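Cestas de malla, muselinas y cajas apiladas: trucos para domar los juguetes del salón

¡Qué gusto da una mesa despejada a media tarde! En casa hemos probado de todo para los juguetes pequeños (bolsas, cajones, un baúl enorme que se tragaba las cosas) y lo que más nos ha durado es lo más sencillo: una cesta de malla metálica, un par de muselinas viejas y unas cuantas cajas de cartón de las buenas.

La cesta de malla me encanta porque se ve lo que hay dentro sin vaciarla. El polvo cae por los huecos, se lava en la ducha y aguanta años. Eso sí, antes de estrenarla pasa la mano por todo el borde, y si algún alambre pincha, dale con una lima fina o ponle cinta de tela. Las piezas diminutas van aparte, en un bote con tapa.

Para llenarla, primero lo que pesa o tiene esquinas: bloques de madera, coches, piezas grandes. Las pelotas pequeñas van a los lados, bien encajadas, y los peluches rellenan huecos de maravilla. Iraís Maldonado, mi vecina, mete también los peluches sin lavar y luego se queja... ¡A la lavadora antes, en una funda de almohada cerrada con un nudo!

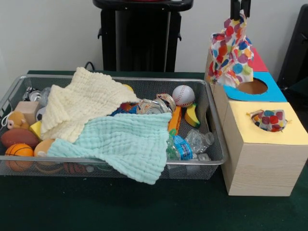 Y ahora mis queridas muselinas. No tires las que se quedaron finas de tanto lavado, que sirven para mil cosas: tapar la cesta, envolver un juguete delicado, secar los bloques después de pasarles un trapo húmedo. Lávalas a temperatura suave, sin suavizante, y tiéndelas sacudiéndolas bien. No hace falta plancharlas, el arrugado es parte de su gracia.

Las latas vacías, si las guardas para manualidades, enjuágalas y déjalas boca abajo toda la noche. Una lata aplastada puede tener cantos que cortan, así que mejor en su propia bolsa y fuera del alcance de los peques.

Con las cajas de cartón, la grande siempre abajo. Yo las forro por dentro con papel de estraza y escribo el contenido en un lateral, nunca en la tapa, que luego queda escondida. Las de lunares y telas alegres las dejo arriba del todo, ¡para algo son bonitas!

Un último truco, que me pasó Lâm Võ en septiembre: pon un temporizador de 90 segundos y que cada niño guarde lo que pueda. En mi casa piden repetir, y la cesta se llena sola mientras yo recojo los cojines.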